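Clesteck Provenance Desk
Reverse video and image search for small newsrooms

Licence for up to 8 seats, billed yearly. In stock, in the sense that software is ever out of it.

Somebody has forwarded your editor a clip. It shows a flood, or a wedding, or a politician falling off a stage, and it has been seen by more people than live in your county. The caption says it happened last night. The flood has palm trees in it and your county does not. You would still like to know where it came from before the phone rings again.

Provenance Desk is for that half hour. Paste a link or drop in a file, and it pulls still frames from the clip, runs them against the search indexes you have switched on, and lists every earlier copy it can find, oldest at the top. Next to each one you get the caption it carried at the time, in the original language and in English. It is surprising how often the same wedding has taken place in four countries.

The program does not tell you whether a claim is true. We were asked for a big green tick and a big red cross by nearly everyone who tried the first version, and we left them out. Ilze Rimkutė, who ran the trial at the Nudby regional desk, wanted a third symbol meaning "ring the police press office and see if they pick up". We are still thinking about that one.

What you get

Frame picker. Takes stills at each change of shot, or at a spacing you set. You can throw out the blurred ones by hand, and you should.

Mirror check. Searches each still flipped as well as the right way round. Half the recycled clips on the internet have been turned back to front by someone who thought that would do it.

Caption trail. Shows how the wording changed as the clip moved from account to account. People tend to print this one out.

Case notes. A plain page for each claim, with times, links and who you spoke to. It saves as you type and exports to a document your lawyer can open.

Archive button. Sends a copy of the post to the Šťastný web store before its owner thinks better of it. Your licence includes 2,000 saved pages a year. The Nudby desk got through 316 in February, most of them one man's opinions on a bridge.

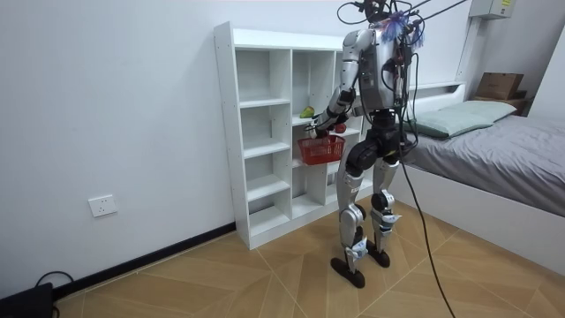

Searches run in the background, so you can start one on a long clip and go back to whatever you were supposed to be doing. A short video with clean pictures is usually finished before the kettle. A long one that has been filmed off a television, in portrait, by a person who was also eating, will take longer and may come back with nothing. When that happens the results page says "No earlier copies found", and under it, in smaller type that we keep making larger, "This does not mean the clip is new".

What it won't do

It won't read sarcasm. Please don't send us examples, we have a folder.

It won't search private groups, closed accounts or your aunt's messages. If a clip has only ever lived there, you will have to ask your aunt.

It has no opinion on faked voices. There is a separate tool for sound, Plallen, which we sell as an add-on and describe on its own page with rather more caution than the sales side wanted.

What you'll need

Any computer bought in the last few years, a current browser and a connection that can cope with video. There is nothing to install. The pages work on a phone, though comparing two nearly identical pictures of smoke on one is a poor way to spend an evening.

Price and terms

The desk licence covers up to 8 people on one title. If you have 19, that is three licences, or a conversation with Gediminas Mockus, who handles group rates and is easier to talk to before lunch. Student papers pay half. The free trial has everything switched on except export, and it ends by itself without asking for a card.

From people who use it

"Found the original in a Portuguese weather forum, three years older than the 'breaking' version. I had already written the headline." Aigars Raudsepp

"Does what it says. The colour of the menu bar is a mistake." Vibeke Arnardóttir

"We used to do this with nine open tabs and a notebook. I miss the notebook a bit." Piret Ozoliņš

The menu bar can now be changed under Settings, Appearance. The old colour is still the default.

Related: Plallen sound check add-on, Extra archive pages, Printed quick guide (A5, spiral bound)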